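Print this page | E-mail this page

Section 2. Workspace rules, two-arm pick and place (Trimomora cell)

1. Set the speed limit to 80 mm/s for first runs.
2. Place the container open side up, within reach of both arms.
3. Keep fruit on the plate from touching.

CAUTION: Do not reach between the grippers while drives are enabled.
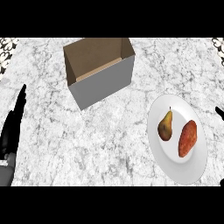
4. Confirm that both arms clear the plate rim by 16 mm before starting.
5. Log each run, including aborted ones.

NOTE: Logs roll over after 2000 entries.

Comments (2)

Maribeth Tagle: Does step 4 apply in simulation?
Gerardo Espiritu: Yes, same clearance.

Related items
Warkstead stop circuit checks
Gripper finger replacement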